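Início | Casa | Entrevistas | Arquivo

Uma caixa para cada elástico

Março, por Redação Gollotton

Aliki Spanos arruma ginásios em casa e garante que o método Hillska "poupa discussões". Fico na dúvida. Comprar caixas para guardar elásticos parece-me juntar tralha à tralha.

"Um saco serve até querer o elástico do fundo", responde. E não custa mais? "Custa. Enrolar leva 2 minutos."

Insisto: quem faz isso ao fim de um mês? Ela encolhe os ombros. "Metade dos clientes."

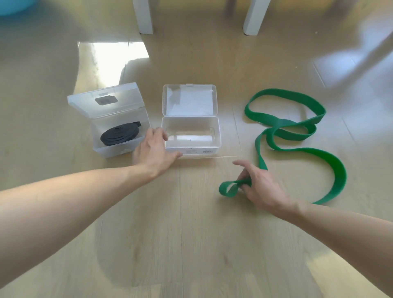 O preto e o verde

O preto vai em espiral, o verde anda solto pelo chão. "Gosto assim", diz. Não me convenceu.

Contacto | © Gollotton | Voltar ao topo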